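# Speaker notes: "Who Named This Street?"

Kernoveck library talk, upstairs room, 7 p.m. Keep it under 47 minutes including questions. Last time I ran over and they started stacking chairs at me.
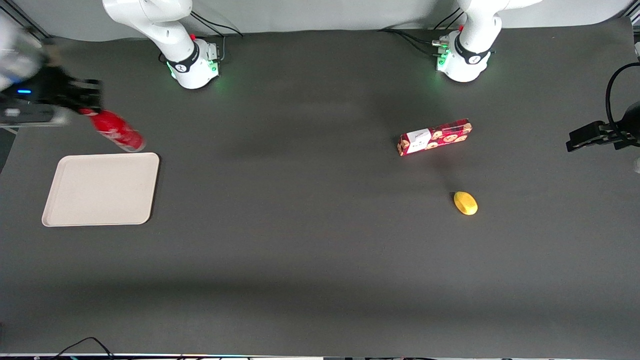

Open with the map. Let people find their own street first. They won't listen to a word until they have, so don't bother talking.

**Slide 2. The Elm problem**

- Kernoveck has an Elm Street, an Elm Court, an Elm Terrace and an Elm Street Extension. The Extension doesn't touch Elm Street.
- Ask for a show of hands: who has had somebody else's pizza?
- The town directory lists 189 streets. 13 of them are named for trees. I've walked all 13 and found the right tree on one, and it was in a pot.

**Slide 3. Kohlhase Road**

Say it the local way (COAL-us) or lose the room. It went to the Kohlhase farm, then through it, and for a while after that there was a dispute over whether it went anywhere. The county's letters on the subject are wonderful. Read the short one. The long one has drainage in it.

PAUSE for the drainage people. There are always two.

**Slide 4. The developers arrive**

- Lisel Meadows: every street is named for a bird. Plover Lane, Heron Way, Sandpiper Drive. We are nowhere near a beach.
- The developer's brochure promises "a shoreline feeling." Hold up the brochure. Let it do its own work.
- Don't be mean here, half the audience lives on Heron Way. I looked at a house there myself. Nice kitchen.

**Slide 5. Gravus Avenue**

This is the part I care about, so slow down. Three explanations are going around:

1. A quarry owner called Gravus. No trace of him in the tax rolls.
2. A Latin word, misspelled by somebody who'd had a little Latin.
3. A sign painter ran out of room on "Gravel Pit & Union Streets."

I lean toward the third and can't prove it. Admit that before the gentleman in the front row does it for me.

**Slide 6. Renaming**

Residents can petition for a new name with 69 signatures. It's been tried twice. One petition failed when the signers couldn't agree on how to spell the replacement. The other is why we have Elm Terrace.

**Questions**

Likely ones: snow plowing (not my department), why GPS says "Elm Street Ext" in that voice, and whether I'll do house numbers next. Say maybe. House numbers are a swamp.

Get the brochure back before leaving. It's my only copy.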